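Virkwood Facilities Service Desk
Ticket 2461
Subject: Recurring loss of hot water, second-floor restrooms and kitchenette, Namside Building
Category: Plumbing / Domestic hot water
Priority: Normal (raised from Low)
Status: Closed
Site contact: Front desk, Namside Building

Summary of request

The tenant on the second floor of the Namside Building reports that hot water at the restroom sinks and the kitchenette turns lukewarm during the morning and does not recover until after lunch. The ground floor is not affected. The tenant states that the condition began in April, following replacement of the mixing valve in the mechanical room, and that it is worse early in the week.

The tenant has asked whether the water heater is undersized and whether a second unit can be installed at the landlord's expense. That request has been forwarded to the leasing office and is not addressed in this ticket.

Entry 1. Intake

Request received through the tenant portal. The tenant was asked to supply the following before a site visit could be scheduled:

The fixtures affected, by room number.
The time of day at which the water first turns lukewarm.
Whether cold water pressure changes at the same time.
Whether any new appliance has been connected to the hot water line.

Reply received the same afternoon. Affected fixtures are the sinks in both restrooms and the kitchenette sink. The problem is first noticed at 9:30 a.m. on most days. Cold water pressure is normal. A dishwasher was connected in the kitchenette by the tenant's own contractor. The tenant did not have the date of that work and was asked to obtain the invoice.

Entry 2. First site visit

Technician attended at 8:45 a.m. Water heater in operation, no fault shown on the control panel. Tank thermostat set at 140 degrees Fahrenheit. Outlet temperature measured at the tank matched the setting.

Readings at the second floor were taken with a probe thermometer after two minutes of flow. The east restroom sink read 112 degrees and the kitchenette read 110 degrees. These readings are within the normal range for the building. The technician remained on site until 9:15 a.m. and did not observe the reported condition.

The new mixing valve was inspected from the outside. No leaks. The valve handle was in the position recorded on the installation sheet. The circulation pump was running and warm to the touch.

Action: no repair made. Technician advised the front desk to call as soon as the condition returned, so that readings could be taken while it was present.

Entry 3. Tenant follow-up

The tenant reports that the water turned lukewarm shortly after the technician departed and has expressed dissatisfaction that the visit ended before the usual time. The complaint is noted. Priority raised from Low to Normal. The next visit will begin at 9:00 a.m. and continue until noon.

The tenant also supplied the dishwasher invoice. The dishwasher was connected after the mixing valve was replaced and after the first complaints from staff. It is therefore unlikely to be the original cause, although it may add to demand.

Entry 4. Second site visit

Technician attended from 9:00 a.m. to noon. Readings at the second floor kitchenette were as follows:

9:00 a.m., 111 degrees
9:30 a.m., 104 degrees
10:00 a.m., 93 degrees
10:30 a.m., 89 degrees
11:30 a.m., 91 degrees
Noon, 98 degrees

Outlet temperature at the tank remained at or near the thermostat setting throughout. The heater was not running out of hot water, and a second unit would not correct the condition.

At 10:30 a.m. the return line to the circulation pump was found to be cool. The pump was running but moving little or no water. The technician closed the isolation valve on the return line and opened it again. Flow resumed for a short time and then dropped.

The ground floor is supplied by a separate branch ahead of the circulation loop, which explains why it was not affected.

Findings at this stage:

The heater and thermostat are working correctly.
Circulation in the second-floor loop fails during the morning.
The check valve on the return line is suspected of sticking. If the check valve does not close, cold water can pass backward into the loop whenever demand upstairs is high.

Action: replacement check valve ordered from Hutchins Supply. Delivery quoted at four working days. Second-floor occupants informed by notice at the elevator.

Entry 5. Part received, incorrect size

The valve delivered by Hutchins was a one-inch model. The return line is three-quarter inch. The order form was reviewed and found to show the correct size, and the supplier has accepted responsibility for the exchange. No charge to the building. The tenant was informed of the delay by email.

While the ticket was on hold, the desk reviewed past work at the property. The return line was last opened when the mixing valve was replaced. The installation sheet records that the line was drained and refilled but does not record that the check valve was inspected or that the loop was flushed. Scale loosened during that work may have collected at the check valve. The sheet has been amended for future use and now includes a line for each of these steps.

Entry 6. Repair

Water to the second floor was shut off at 6:00 a.m. on Sunday, when the building was unoccupied. The work was carried out in this order:

1. Circulation pump switched off and tagged.
2. Isolation valves closed on both sides of the check valve.
3. Return line drained at the low point into the floor drain.
4. Old check valve removed. The flap was held partly open by scale and a short length of thread tape.
5. Line flushed until the discharge ran clear.
6. New check valve installed with the arrow pointing toward the heater.
7. Isolation valves opened, air released at the high point, and the pump returned to service.

The pump strainer was also opened and cleaned. Hot water was restored at 8:20 a.m. The restroom faucets were run to clear trapped air, and the aerators were removed, rinsed, and refitted.

The old valve was retained in the mechanical room for the supplier and may be discarded after the ticket has been closed for 14 days.

Entry 7. Monitoring

A clip-on temperature recorder was placed on the kitchenette supply pipe and left for four working days. The lowest morning reading was 108 degrees. The return line remained warm at each check. The dishwasher was in use on all four days, and no drop was recorded that could be linked to it.

The tenant confirmed by email that staff had made no further complaints. The tenant asked whether the water might now be too hot at the restroom sinks. The reading at both sinks was 113 degrees and the mixing valve was left at its present setting.

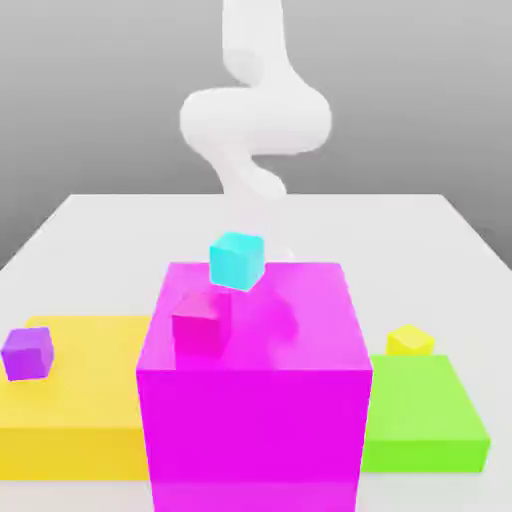
Entry 8. Closure

The ticket was closed with the agreement of the tenant. Cause recorded as obstructed check valve on the hot water return line. The cost of the replacement valve and labor is charged to building maintenance and will not be passed to the tenant.

The following items remain open under separate tickets:

Insulation is missing from a short section of the return line behind the pump. Stollunetti Mechanical has been asked to quote for this together with the insulation work already planned for the basement.

The isolation valve on the supply side is stiff and did not close fully on the first attempt. It should be replaced at the next planned shutdown.

The connection to the kitchenette dishwasher was made without a shutoff valve of its own. The tenant has been asked to have its contractor install one and to send written confirmation to the service desk.

Instructions for repeat calls

If lukewarm water is reported again at this location, desk staff should ask the caller whether the ground floor is also affected. Where both floors are affected, assign the call as a heater fault. Where only the second floor is affected, assign it as a circulation fault and send the technician during the hours in which the condition is reported.

Technicians should take a reading at the tank outlet and feel the return line at the pump before making any adjustment to the mixing valve. The thermostat on the tank must not be raised to make up for low temperatures upstairs. Any change to the mixing valve setting must be written on the installation sheet kept inside the mechanical room door.

Tenants may reopen this ticket through the portal by quoting number 2461. Reports concerning other fixtures or other floors should be submitted as new requests.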